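스테이블코인 '준비금 100% 보유'라는 문구를 볼 때마다 좀 피곤해집니다. 오늘은 Minby 얘기입니다. 길어질 것 같으니 관심 없는 분은 뮤트해 주세요.

1/
먼저 입장부터. 저는 Minby를 안 갖고 있고 공매도도 안 합니다. 결제 쪽에서 오래 일했고 지금은 그냥 공시 읽는 게 취미인 사람입니다. 투자 조언 아니고, 사라 마라 하는 글도 아닙니다.

2/
Minby 홈페이지 첫 줄. "모든 토큰은 언제든 1대1로 상환됩니다." 약관 상환 조항으로 가면 얘기가 다릅니다. "회사가 합리적으로 판단하는 경우 상환을 연기하거나 현물로 지급할 수 있다." 언제든과 합리적으로 판단하는 경우 사이의 거리가 꽤 멉니다.

3/
현물이 뭔지는 정의 조항에 없습니다. 준비금에 들어 있는 걸 그대로 준다는 뜻이면, 준비금에 뭐가 들었는지가 제일 중요해지죠. 그런데 그 내역이 표 한 장입니다. 항목은 넷. 현금, 현금성 자산, 단기 대여금, 기타.

4/
현금과 현금성 자산을 합쳐서 87%. 보도자료는 이 숫자를 굵은 글씨로 자랑합니다. 저는 나머지가 궁금한데 보도자료에는 나머지라는 단어 자체가 없습니다.

5/
현금성 자산도 그래요. 만기가 얼마인지, 발행한 쪽이 어디인지 안 나옵니다. 국채도 현금성이라고 부르고 이름 모를 회사 기업어음도 현금성이라고 부릅니다. 시장이 조용할 때는 둘 다 현금 같아 보입니다. 작년 3월에 어땠는지 다들 기억하실 겁니다. 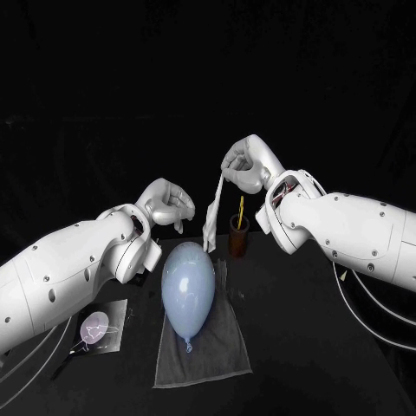
6/
단기 대여금은 더 재밌습니다. 각주를 따라가면 차입자가 Kudeo입니다. Kudeo는 Minby를 상장시킨 거래소고, Minby 거래량 대부분이 거기서 나옵니다. 발행사가 자기 토큰을 파는 거래소에 준비금을 빌려준 구조인 거죠.

7/
담보가 있다고는 합니다. 무슨 담보인지는 "디지털 자산 등"이라고만 써 있어요. 그 디지털 자산에 Minby 자체가 포함되는지 고객센터에 물어봤습니다. 답변은 "당사는 엄격한 리스크 관리 기준을 준수하고 있습니다." 다시 물었더니 같은 문장이 또 왔습니다. 마침표 위치까지 똑같이.

8/
"회계법인 감사를 받았다"는 반론이 꼭 나오니까 미리 씁니다. Gillies가 낸 문서는 감사보고서가 아니라 확인서입니다. 특정 날짜, 특정 시각에 경영진이 제시한 잔고가 은행 잔고증명과 맞는지 본 거예요. 그 전날 돈이 어디 있었는지, 다음 날 어디로 갔는지는 확인 범위 밖이라고 문서에 적혀 있습니다. 두 번째 쪽입니다. 읽어 보세요.

9/
Gillies가 잘못했다는 얘기가 아닙니다. 맡긴 일을 했고 범위도 제대로 썼어요. 문제는 그걸 받아서 "감사 완료" 배너를 만든 쪽입니다. 확인서에 없는 단어를 마케팅팀이 넣었습니다. 배너를 내려 달라고 요청했는지는 Gillies에 물어볼 일이고, 저는 메일을 보냈고, 아직 답이 없습니다.

10/
은행은요? 예치 은행 이름을 비공개로 하는 이유가 "보안상"이랍니다. 은행 이름이 왜 보안 사항인지 저는 이해를 못 하겠습니다. 저도 월급통장이 어느 은행인지는 말할 수 있거든요.

11/
중간에 질문 주신 분. "그럼 중앙은행 디지털화폐 나오면 다 해결되는 거 아니냐." 저는 그것도 별로 안 믿습니다. 성격이 완전히 다른 물건이에요. 준비금 문제는 없어지겠지만 대신 누가 내 거래내역을 보느냐, 시중은행 예금이 빠져나가면 대출은 누가 하느냐 같은 문제가 들어옵니다. 그건 다른 날 따로 쓰겠습니다.

12/
또 하나. "은행도 준비금 다 안 갖고 있잖아요." 맞습니다. 그래서 은행에는 예금보험이 있고 자본규제가 있고 검사가 나옵니다. Minby에는 셋 다 없습니다. 은행처럼 굴릴 거면 은행처럼 규제를 받든가, 안 받을 거면 정말로 전부 현금으로 들고 있든가. 지금은 좋은 쪽만 골라 가진 모양새입니다.

13/
1000달러 미만은 개인이 직접 상환할 수도 없습니다. 거래소에서 팔라고 안내해요. 그러니까 소액 보유자한테 "1대1 상환"은 회사의 약속이 아니고 그날 시장에 사 줄 사람이 있느냐의 문제입니다. 토큰 가진 사람 중에 이 조항을 본 사람이 얼마나 될지 모르겠네요.

14/
직접 상환이 되는 쪽은 기관 계정입니다. 계정 심사 기준은 비공개. 사고가 나면 누가 먼저 나가고 누가 줄 끝에 서는지는 이미 정해져 있는 셈입니다.

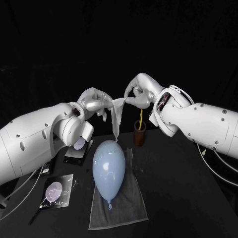 Ircombe, 2021년 4월 13일
Minby가 방금 올린 공지를 옮깁니다. "당사는 투명성 강화를 위해 준비금 공개 주기를 분기에서 월 단위로 단축할 예정입니다. 시행 시기는 추후 안내드립니다."

15/
공지 보고 이어서 씁니다. 주기를 줄이는 건 나쁠 게 없어요. 그런데 같은 표를 더 자주 보여 주는 것과 표의 내용을 더 보여 주는 건 다른 일입니다. 공지에는 항목을 세분화하겠다는 말이 없고, Kudeo 대여금 얘기도 없고, 은행 이름 얘기도 없습니다. 날짜도 없죠. "추후"입니다.

16/
댓글에 "왜 Minby만 까냐"고 하시는데, 약관 읽은 게 Minby여서 그렇습니다. 다른 데도 읽을 겁니다. 비슷하면 비슷하다고 쓸 거고, 더 나은 데가 있으면 그것도 쓰겠습니다. 추천은 안 받아요. 추천하시는 분들이 대개 그 토큰을 갖고 계셔서.

17/
"지금까지 한 번도 1달러 밑으로 안 깨졌다"는 분도 계시네요. 거래의 거의 전부가 한 거래소에서 나오고, 그 거래소가 발행사한테 돈을 빌린 상태입니다. 이런 조건에서 가격이 안 흔들렸다는 게 뭘 증명하는지 저는 잘 모르겠습니다. 가격 차트는 준비금 증빙이 아닙니다.

18/
제가 보고 싶은 것만 적어 두겠습니다. 예치 은행 이름. 현금성 자산의 만기와 발행자. Kudeo 대여금의 금액, 금리, 담보 종류. 특정일 말고 기간 전체를 본 감사보고서. 어려운 요구라고 생각하지 않습니다. 동네 상장사도 다 하는 겁니다.

19/
정정. 위에서 현물 정의가 없다고 썼는데 영문 약관 부속서에 한 줄 있다고 알려 주신 분이 계십니다. 확인해 보니 "회사가 보유한 자산"이라고 되어 있네요. 정의가 있긴 있습니다. 제 실수고, 결론은 그대로 둡니다. 한글 약관에는 그 부속서가 아예 안 붙어 있습니다.

20/
다음 확인서는 7월에 나온다고 되어 있습니다. 나오면 이번 표랑 나란히 놓고 대여금 줄부터 보겠습니다. DM으로 "얼마 받고 쓰냐"고 물으신 분, 안 받았습니다. 차단은 안 할 테니 약관 상환 조항이나 한번 읽고 오세요.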